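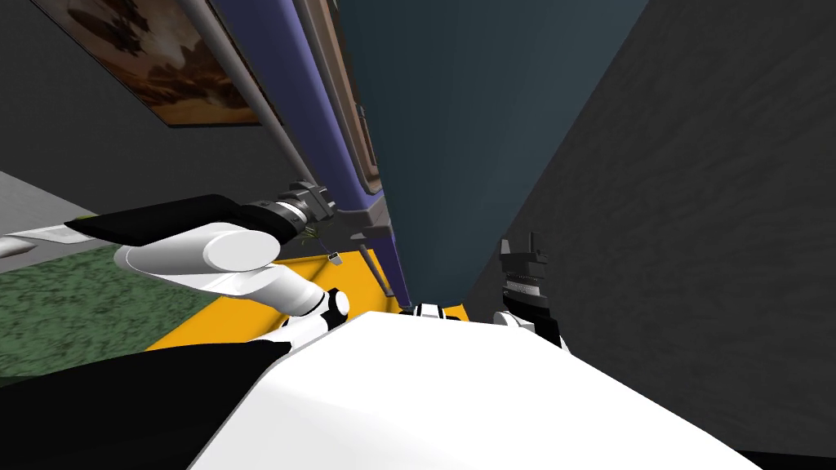 Print this page | E-mail this article

Llinos Probert has spent most of the winter collecting examples in simulation for Guster, a two-armed robot that is meant to learn by copying. Each example is one short run, driven by a person wearing a headset and holding a controller in each hand.

"A good day is 45 runs we can keep," she said at the Olivdale office on 5th January. "I had 11 once. The grippers kept catching on things."

The set now holds 900 runs. Probert and Arwel Kneath share the driving, and Kneath changes the rooms between batches: wall colors, floors, where the furniture stands.

"If every floor is gray, it learns gray floors," Kneath said. "So you get yellow ones, or green carpet. It doesn't have to look nice."

Failed runs are saved in a separate folder. Probert wants to use them later, but Kneath is less sure.

"We argue about that one," she said. "I'd like to try it by March and see."

She takes a break after every 5 runs. "Your shoulders go before your eyes do."

3 comments | Share

Contact us | Copyright Olivdale | Back to top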